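Flandstead hall kitchen reopens with new washing-up rules

Feb 29, 2024
By Tatiana Zelenák

The kitchen at Flandstead Hall is open again after a three-week closure, and groups that book it will now be asked to follow a set routine for washing up.

The hall closed the kitchen in early February so the old sink and hot water line could be replaced. The work was done by Hunetine, a local plumbing firm, and finished two days ahead of schedule.

Bookings manager Jarmila Vlček said most of the complaints she received last year were about plates put back in the cupboard with food still on them.

"People are in a hurry at the end of the night and the light over the old sink was poor," Vlček said. "We'd get a lunch group in the next day and they'd have to wash everything before they could serve."

Under the new routine, used plates go into a tray on the side table and are wiped with a sponge before they go anywhere near the sink. The sponge has its own tray so it isn't left sitting on the wood. Glasses and cutlery are washed first, plates second and pots last.

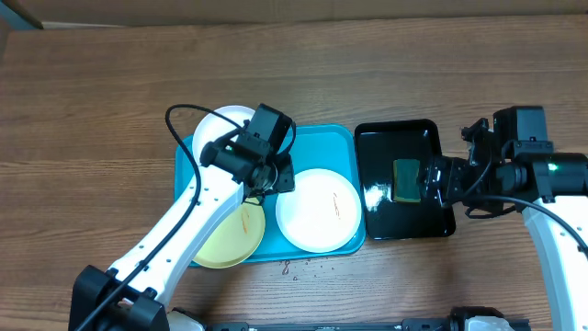
Tatiana Zelenák
Community reporter

Three round plates, one of them pale yellow, share a teal tray on the wooden table, with sauce or residue still on two of them. The green sponge is in the black tray to the right, and drops of water have landed on the tabletop in front of the plates.

Vlček said sauce was the main problem, as it dries on quickly and was blocking the sink strainer. Scraps go in the green bin by the back door.

The hall has dinnerware for 100 people. Groups of more than that will need to bring their own or hire it, as they did before the closure.

Ottavio Rizzi, who cooks for the monthly seniors' lunch, said the new sink was deeper and the water came through much hotter. He was less sure about the trays.

"It's one more thing to rinse," Rizzi said. "But I'll give it a go. The bench was always covered in dirty plates before, so there was nowhere to put the clean ones."

The kitchen was booked 131 times last year. Hire costs $22 an hour and the rate will not change. A cleaning fee may be charged if dishes are left unwashed.

A copy of the routine has been taped inside the cupboard door and will be emailed to regular groups. Bookings can be made at the hall office on weekday mornings.

Recent items
Fakir Street footpath work to start after Easter
Library extends evening hours
Jahangir Abeysekara named coach of junior soccer side
Seniors' lunch looking for drivers
Zideris bakery applies for outdoor seating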